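Workshop Tips: House Rules for Sharing a Conveyor With a Robot 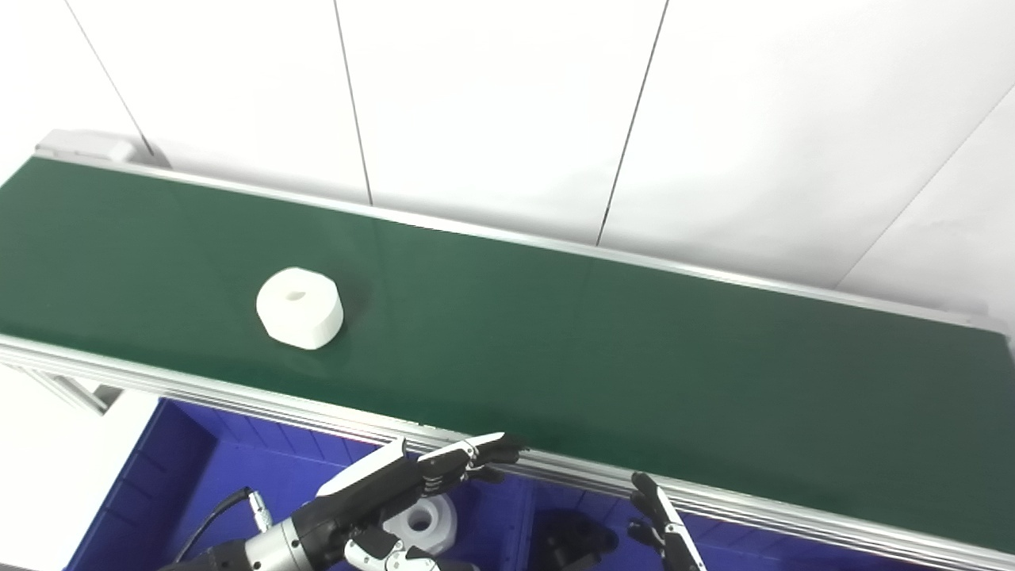 Robot hand over the near rail, one white part on the green belt, blue bin underneath.

Every seller of small-shop automation will tell you the machine is "safe by design." I have read enough of those brochures to stop believing the phrase. A robot that was fine in the maker's showroom is only as safe as the bench, belt and bins you put around it, and the showroom didn't have your extension cords. Below are the rules I'd want taped up in any small shop, whatever the sticker on the arm says.

Check what the certificate covers. Often it covers the arm. It may say nothing about the hand bolted to the end of it, or the part in the hand, or the belt going by underneath. A smooth, slow arm holding a sharp bracket is a slow sharp bracket. Ask for the paperwork on the whole setup, and if the answer is a link to a video, you have your answer.

Stop the belt before you reach. I don't care how light the part is. Ezequiel Contreras, who ran the small-parts bench at Villalobos for years, made everybody say "belt off" out loud before a hand went past the rail. It sounds silly for the first week. Do it anyway.

Put the stop button where you stand. Plenty of kits ship with the emergency stop on a short cord, so it ends up behind the control box. Walk to it from your usual spot. If it takes you longer than 2 seconds, move it. Then press it, with the belt running and nobody near, and see what stops. At Purville we found the button killed the arm and left the belt going.

Tie up your cables, but leave slack at the wrist. A loop needs room for the wrist to turn and should stay clear of the rail and the fingers at every position, including the odd ones the arm only reaches on restart. Run the full motion at low speed and watch the cable the whole time.

Give bins a fixed home. Mark the corners on the floor with tape. People nudge a bin with a foot and then blame the robot for dropping parts. Keep different parts in separate sections, and don't heap them higher than the dividers.

Wipe the belt with a barely damp rag, power off and unplugged. Skip the spray cleaners. I've tried the "conveyor-grade" kind and saw no difference except the price.

Be suspicious of "no fence needed." Maybe so. Get the risk assessment in writing, with your belt and your parts in it. Ours from Grindavthorpe came to 30 pages, and roughly half of it was boilerplate about a pallet line we don't own. I sent it back.

Redo the check after any change: new gripper, new part, faster belt, software update. The last one gets skipped most. Our Herby controller took an update in March and went back to its default speed, with no warning on the screen. Now we write the speed setting on a card next to the switch and read it before the first run of the day.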